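Ticket 322: right gripper stalls on foil packets
Project: Ragab (student build, snack sorting task)
Opened by: Annick Fehr
Comments: 4 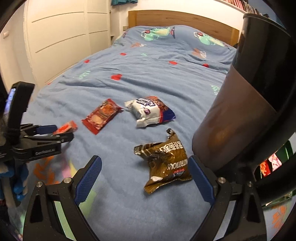

Symptom
Jaw stays open after close command. Log shows timeout at 3000 ms. Left unit not affected, same firmware.

Checked
Swapped cables left to right. Fault stayed with right unit. Finger screws tight. Close limit in config read 90, same as left.

Next
Reload Lekgate driver, rerun with the brown packet first. Leave ticket open until September demo.

Shares: 0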